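Community help > Print and layout > Annual reports and brochures

Spot colour looks different on the cover and the inside pages of our annual report

Asked by Jana Baumgart
3 answers

I do the layout for the annual report of a housing co-operative in Drusunau. It isn't my main job, I took it over when the person before me left, so please bear with me if I use the wrong words.

The report has 48 inside pages plus a cover. The cover is on a heavier coated card and the inside is on uncoated paper. Our house colour is a dark green, and it is used on the cover as a full background and inside for headings, chart bars and a solid page at the start of each section. We print 400 copies.

Last year the green on the cover came out deep and clean, and the green inside looked grey and a bit flat. Two people on the board noticed straight away. The printer (Gerlach, they have done it for years) said this was normal with uncoated paper and that we could pay for a fifth ink. The quote for that is quite a bit higher than what we have set aside.

What I have done so far:
The green is set up as a spot colour in my swatches, but Gerlach converts it to four-colour when they make the plates.
I made the PDF with the same export setting for cover and inside.
I looked at both on my screen and they are the same green there.

Questions. Is the fifth ink the only way to get the two closer? Can I mix a different green for the inside pages, and if so how do I choose the values without guessing? And should the charts use the same green as the solid pages or a lighter one?

Files have to be with the printer in October.

Answer 1
Wolfram Ostermann
Marked as helpful by the person asking

No, the fifth ink isn't the only way. You can get a good part of the distance with two separate builds of the green, one for the cover and one for the inside.

Uncoated paper soaks up the ink, so dark colours lose strength and the dots spread. If you send the same four-colour values to both papers you will get two different greens every time. Your screen won't show this unless you switch on proof colours and pick the profile for the right paper. Ask Gerlach which profiles they want for each stock. They will have one for coated and one for uncoated, and they should send them to you free.

Then do this:

Make two swatches, for example Green cover and Green inside. Keep the cover one as it was last year since you were happy with it.

For the inside one, take out most of the black first. Black in a dark green is usually what turns it grey on uncoated paper. Bring the cyan and yellow up a little in its place and look at it with the uncoated profile switched on. Keep an eye on the total ink. The printer will tell you their limit.

Export the cover and the inside as two separate PDFs, each with its own profile. Using one export setting for both is probably part of last year's problem.

Ask for a test strip on the real inside paper. Put five versions of the green on one sheet, each with its values printed next to it in small type, and choose from that. On a digital press this costs very little. If your job runs on litho, ask whether they can put the strip in the waste area of somebody else's sheet on the same stock. Some will, some won't.

Judge the strip in daylight — near a window, not under the office tubes — and put it next to last year's cover. We once picked a blue at 5 in the afternoon in winter and it was wrong the next morning.

You still won't get an exact match. A full solid on coated card will always look deeper. What you can get is two greens that look as if they belong together.

For the charts, use the inside green at full strength for the main bars and a tint for the comparison year. Don't go too light, a weak tint breaks up on uncoated paper and looks dirty. I wouldn't go under 22 per cent.

Answer 2
Rainer Mühlbauer

Just print the whole thing on coated. Problem gone.
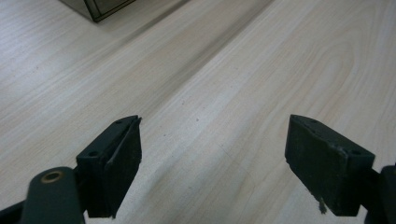

Lachlan Te Moana: Coated throughout does fix the colour, but check the reading side of it before you decide. We moved our report at Hostberg to gloss one year and had complaints that the accounts pages were hard to read under a lamp. A silk or matt coated paper is a fair middle way. The green holds up much better than on uncoated and there is less glare. Ask for a blank dummy in the weight you want, because coated paper of the same weight is thinner and the report will feel slimmer in the hand.

One more thing on the section openers. If they are full solid pages, see if you can live with a broad band of green at the top and leave the rest of the page white. A big flat area is where people notice the difference from the cover. In headings and thin rules hardly anyone will.

Answer 3
Bernd Lammers

Agree with Wolfram on the two swatches. Check your logo as well. If it was placed as a linked file it has its own green inside it and won't change when you edit the swatch. I had this on page 53 of a report, the new green everywhere and the old one in the logo on the back page. Open the logo file, save a second version for the inside pages and relink it.

Same with charts if they are pasted in from a spreadsheet. Those often come in as RGB and get converted on export, so they end up as a third green. Redraw them or recolour them with the swatch.

Comment from Jana Baumgart

Thank you all. The charts were RGB, every one of them. I have asked Gerlach for the two profiles and a strip with five greens, and for a price on silk to compare. The section pages will probably go to a band — I tried it and it looks fine.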